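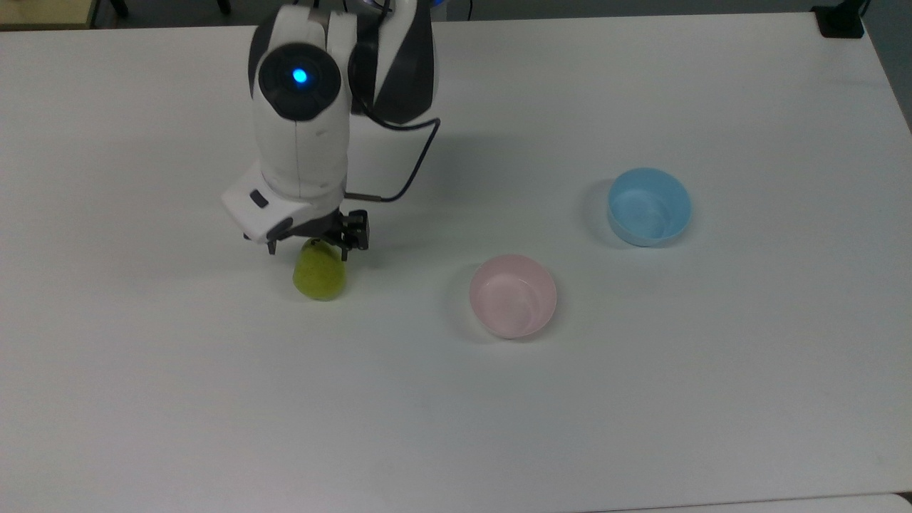

Werkstatt > Vorträge > Greifervergleich > Sprechnotizen

So, Greifer. Ich habe in den letzten Monaten mehr über Finger nachgedacht als vermutlich jeder Klavierlehrer, und ich möchte euch heute erzählen, was dabei herausgekommen ist (und was nicht!). Angefangen hat es damit, dass wir in Sirnach zwei Parallelgreifer auf dem Tisch liegen hatten, den alten von Cumholm und den neuen von Baran, und alle eine Meinung dazu hatten, aber keiner Zahlen. Also haben wir uns Obst besorgt. Mein Liebling ist die grüne Birne: unten breit, oben dieser schmale Hals, und genau da oben packen die Finger zu. Daneben die zwei Schüsseln, rosa und hellblau, das sind die Ziele. Mehr braucht die Aufgabe nicht, Birne nehmen, Birne in die angesagte Schüssel, fertig.

(Kurz warten, Leute hinten Platz nehmen lassen. Fragen dürfen immer dazwischen, das gleich sagen.)

Warum überhaupt Birne? Weil ich Würfel nicht mehr sehen kann. Einen Würfel greift euch jeder Greifer, parallele Flächen, parallele Finger, da freut sich das Datenblatt. Bei der Birne müsst ihr euch entscheiden: oben am Hals oder unten am Bauch? Am Bauch braucht ihr Öffnungsweite, und wenn ihr ein bisschen zu hoch ansetzt, drückt die Schräge die Frucht nach unten weg. Am Hals reicht wenig Öffnung, dafür hängt das ganze Gewicht unten und pendelt, sobald der Arm beschleunigt. Ich war lange Team Bauch. Inzwischen bin ich Team Hals, dazu komme ich noch.

Zum Aufbau, schnell durch: gleicher Arm für beide Greifer, gleiche Kamera, gleicher Regler von Orside. Pro Greifer 100 Versuche, je zur Hälfte Hals und Bauch. Startposition der Birne nach Liste, die Liste war für beide dieselbe. Als Treffer zählt nur, wenn die Birne in der richtigen Schüssel liegt und dort auch bleibt. Auf den Rand gelegt und dann rausgekullert ist kein Treffer, da war ich streng mit mir.

(Hier nicht in die Regelparameter abbiegen! Beim Probevortrag habe ich daran ewig herumerzählt. Wer es wissen will, bekommt es in der Pause.)

Jetzt das Ergebnis, auf das ihr wartet. Beim Griff am Hals lagen die beiden Greifer 2 Treffer auseinander. Zwei! Dafür haben wir wochenlang gestritten. Am Bauch sah es anders aus, da hat der Baran klar gewonnen, und zwar wegen der Fingerauflage. Die ist weicher und gibt an der Rundung nach, während die vom Cumholm praktisch nur an einer Linie anliegt. Ich hatte vorher gewettet, dass die Kraftregelung den Unterschied macht. Wette verloren, Kuchen war fällig.

Was mich mehr beschäftigt hat, waren die Fehlgriffe. Ich habe mir die alle einzeln noch mal angeschaut (mit viel Kaffee), und die meisten hatten mit dem Greifer gar nichts zu tun. Der Arm kam ein paar Millimeter daneben an, ein Finger berührte die Birne früher als der andere, sie drehte sich weg, und dann war nichts mehr zu retten. Das passiert euch mit jedem Greifer der Welt. Wir haben dann die Kamerakalibrierung neu gemacht und beim Cumholm am Hals auf einen Schlag 6 Treffer mehr gehabt, ohne eine Schraube am Greifer anzufassen. Das hat mich schon geärgert, so im Nachhinein.

(Falls jemand fragt: ja, danach haben wir beide Reihen komplett wiederholt. Die Zahlen vorhin sind aus der zweiten Runde.)

Noch was zum Kabel, da werde ich immer belächelt, aber ich bleibe dabei. Wir haben es außen am Arm in einem losen Bogen nach unten geführt. Sieht ein bisschen nach Bastelstunde aus, ich weiß! Vorher hatten wir es stramm angelegt, und bei bestimmten Handgelenkstellungen hat es gezogen, ganz leicht nur, aber man sah es im Momentensignal. Also bitte: Bogen lassen, dann einmal langsam alle Posen abfahren und zuschauen, ob es irgendwo hängen bleibt. Das dauert 5 Minuten und hat uns mehr gebracht als ein halber Tag am Regler.

Zum Umbauen selbst. Der Cumholm ist schneller gewechselt, da gibt es nichts zu diskutieren. Beim Baran kommt man mit dem Schlüssel schlecht an die hintere Schraube, und nach jedem Wechsel mussten wir den Nullpunkt neu setzen. Wer ständig zwischen Werkzeugen springt, wird damit nicht glücklich. Wer einmal montiert und dann monatelang fährt, dem ist das völlig egal.

Meine Empfehlung, falls ihr vor derselben Wahl steht: Kauft erst mal gar nichts. Nehmt den Greifer, den ihr habt, kalibriert ordentlich, klebt andere Auflagen drauf und lasst dieselbe Liste noch mal laufen. Wir probieren das gerade mit dem Cumholm und den weicheren Auflagen, im April habe ich hoffentlich Zahlen dazu. Danach kommt die Tomate dran, vor der habe ich ehrlich gesagt Respekt.

(Wenn noch Zeit ist: die Geschichte mit der überreifen Birne. Wenn nicht, direkt Fragen. Wasser nicht vergessen, Mikro erst nach der Diskussion ausschalten.)

Kontakt | Impressum | © Werkstatt Sirnach | Nach oben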